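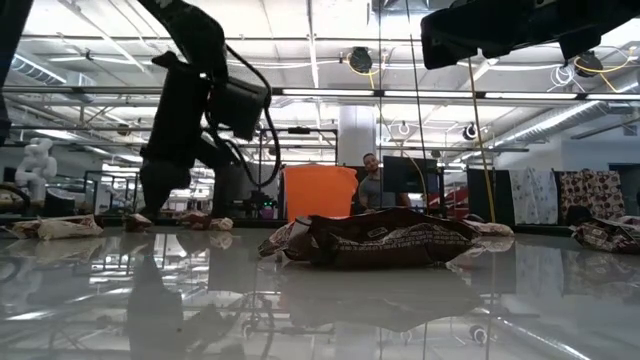

Snack taxes and the shrinking bag: speaker notes

Slide 1. Opening

Thank them for staying on after lunch. Say up front that I buy chips, I like chips, and I am not here to tell anyone what to eat.

What I want to talk about is the claim on the conference flyer, that smaller packs "help people eat less." I have heard it in three talks this year already. Each time I went looking for the evidence and came back with less than I hoped for.

Slide 2. Where the claim comes from

Most of what gets quoted is lab work. You sit someone down with a big bag or a small bag, put a movie on, and weigh what is left. People given the big bag eat more. Fine. I believe that.

But a lab is one sitting. The person didn't pay for the bag, can't go to the kitchen for a second one, and knows somebody is going to weigh the leftovers. Ask the room: who here has opened a second small bag? (Wait. Hands will go up.)

Slide 3. The Plumosthorpe purchase diaries

Our own attempt. Households in Plumosthorpe kept a diary of every snack bought and every pack opened. We asked 1,000 households and 900 sent back something we could read, which is better than I feared.

Diaries have problems and I should say so before someone else does. People forget. People leave out the bag they ate in the car. We had no way of checking the car.

Slide 4. What we saw

Homes that switched to small packs bought more packs. By weight, the difference over 16 weeks was close to nothing. The spread between one house and the next was far bigger than any change we could pin on pack size.

Don't oversell this. It is one town, and the people who agree to keep a snack diary are a bit odd to start with.

Slide 5. Price

Point at the price-per-100-grams column and say nothing for a moment. The small packs cost more per gram in every store we visited. Ehlers and Tirnari both put "portion control" on the front of their multipacks, and neither could send me a study when I wrote and asked. Tirnari sent a coupon.

So before we praise the small bag as a health measure, I would like to know who gains from it – the shopper or the seller. It may be both. I would still like to see the numbers.

Slide 6. Trash

Short one, skip if behind. More packs means more wrapper for the same amount of food. The sorting plant at Goltby told us crisp film mostly goes straight through to the reject pile. (Say "chip bags" here, "crisp" is their word.)

Slide 7. What would change my mind

A long trial in real homes, with people paying their own money, where total snack weight goes down and stays down after the novelty is gone. Somebody should also check what people eat in place of the missing chips. If it's cookies I don't count that as a win.

Slide 8. Questions

Likely ones:

Kids. We did not split out children and I can't answer for them. Don't guess.

Labels. Separate subject, also weaker than advertised. Offer to talk at the coffee break.

Who paid for the diaries. The department did, no food company money. The draft goes out for review in August, and anyone who wants it should leave an email on the sheet by the door.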